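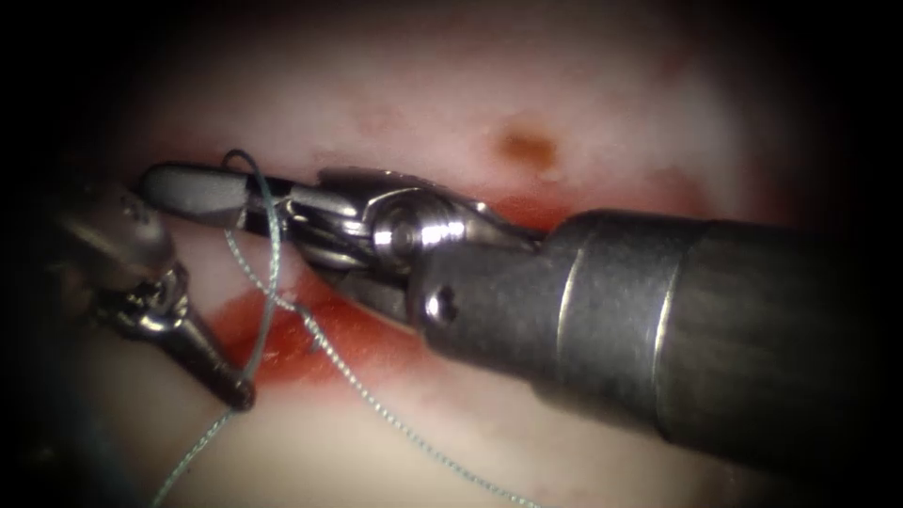
Suture Robot Club, February meeting
Wednesday, back bench of the Patwood lab
Minutes by Ecaterina Surdu (my turn again, I checked the list)

Here in person: Zdislava Říha, Shahram Nazari, Charalambos Kokkinos, me. Ourania Zacharopoulos was on the phone from the bus for the first half and then walked in with wet shoes and a bag of pretzels. We got going at 5:15.

Last month's minutes

Approved with one fix. I had written that Shahram "gave up" on the left arm calibration and he would like it to say he paused. So it says paused. He also finished it over the weekend, which I am happy to put down in writing!

Where we are with the knot

Most of the hour went on this. For anyone who missed the last couple of meetings, the task for the Murka round is one interrupted stitch across a cut in a tissue sample, both arms, tied off with a square knot, and no hands near the bench once the clock starts. We are still driving by hand from the console and then training the policy on what we recorded, and the policy is decent at everything up to the loop. The loop is where it goes to pieces.

Zdislava ran the logs on the screen and walked us through it. Her take is that the right arm starts its wrap before the left arm has come in close enough to take the tail, so the thread slides back down the jaws and we get a sad little curl of nothing. Charalambos thinks it's mostly the thread, because the braided stuff holds a bend from the spool and springs open. They went back and forth for a while and I stopped typing and ate a pretzel. What we settled on is that both get tested, separately, and nobody changes the two things on the same night (looking at all of us).

Shahram asked if we could shorten the tail. Zdislava said we could, but then the left arm has less to aim for, and the left arm is already the weaker one. We're leaving the tail alone for now.

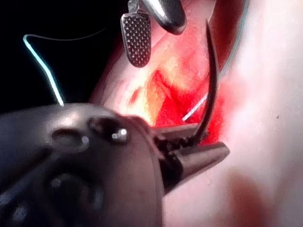 Needle handling

Good news section! I like this one. Handing the needle over is so much better than it was in the fall. Ourania rewrote the grasp step so the driver now lines up the needle before closing, and you can feel the difference at the console. I had a turn on Monday night and it was the first time I didn't want to lie down on the floor afterward.

We still have trouble with the angle going in. If the needle is tipped even a little, the bite comes out shallow on the far side and the stitch wants to pull through when you tighten. Ourania wants everyone to slow down on entry and let the wrist do the turning, so you follow the curve of the needle and don't shove it forward. She'll put that in the driver notes with a sketch. Charalambos asked for the sketch to be bigger than last time, and I second that, I thought the last one was a banana.

Dropped needles: still the same rule. You call it out, you stop both arms, and you don't hunt for it with the instruments. Shahram told on himself here and we appreciated it.

Recordings

We have 620 usable demonstrations in the folder. Some 3,000 is what Zdislava would like before the last training run, and you could hear the room go quiet when she said so. She did then say she'd be fine with fewer if they were cleaner and if more of them covered recovery, meaning the thread slips or the bite is off and the driver fixes it. Right now almost everything in there is a run that went nicely, so the policy has no idea what to do when it doesn't.

So the plan is that for the next stretch each driver saves the messy ones too, provided you do get the stitch back. Tag them "recovered" in the run sheet, spelled like that, all lowercase. There are currently four spellings in there and one of them is mine.

Charalambos brought up the camera views again. The wrist view is great for the needle but the thread gets lost against the pale parts, and in the fixed view the thick shaft blocks half of what you'd like to see once the arm reaches across. He'd like to try moving the light a little lower before we touch any camera mounts. Agreed, he'll do it with Shahram, and they'll write down where it was first so we can go back.

Tissue and supplies

We're getting through samples faster than planned. Please make your cuts closer together so we get more stitches out of each piece, and please trim your old thread out when you finish. I pulled out a clump at the end of last session that looked like a bird had been at it.

Gloves are fine. Wipes are low. The thread from Athanasiadis came and we have 26 packs, which sounds like plenty until you count how many we used in January (I'm not going to count how many we used in January). Ourania will ask them if they have the same size in a smooth one, so Charalambos can run his test.

The sample fridge is not for lunches. It has a sign on it. Enough said.

Murka round

Registration is in, Zdislava did it and has the confirmation. We put down the team name as Trundero, after a vote that was much longer than the vote on anything technical. Shahram would like it on record that he preferred his own suggestion and I would like it on record that his own suggestion was unprintable.

The rules give each team 2 attempts and the better one counts. We talked about whether to go safe on the first and fast on the second. Ourania is for that. Zdislava would like to run the same thing twice and keep everyone calm. No decision, we'll see how reliable the loop is by next meeting and pick then.

Somebody has to write the one-page method statement. I said I'd do a first draft if Ourania does the part on the grasp step, and she said yes before I finished the sentence, so that's locked in.

Who's doing what

Zdislava: timing test on the wrap, left arm in first, old thread.
Charalambos: thread test with smooth thread once it's here, and the light with Shahram.
Shahram: check the left arm calibration again after the light is moved, order wipes.
Ourania: driver notes (big sketch), email about thread, grasp section of the method statement.
Me: draft of the method statement, clean up the tags in the run sheet.

Other stuff

Charalambos's roommate wants to come watch a session. Fine by all, closed shoes and hair tied back.

Console chair squeaks. Shahram has oil at home and says he'll bring it.

We wrapped up at 6:40 and three of us stayed on to get a few more runs in. Next meeting is same bench, same time, and Charalambos has the minutes.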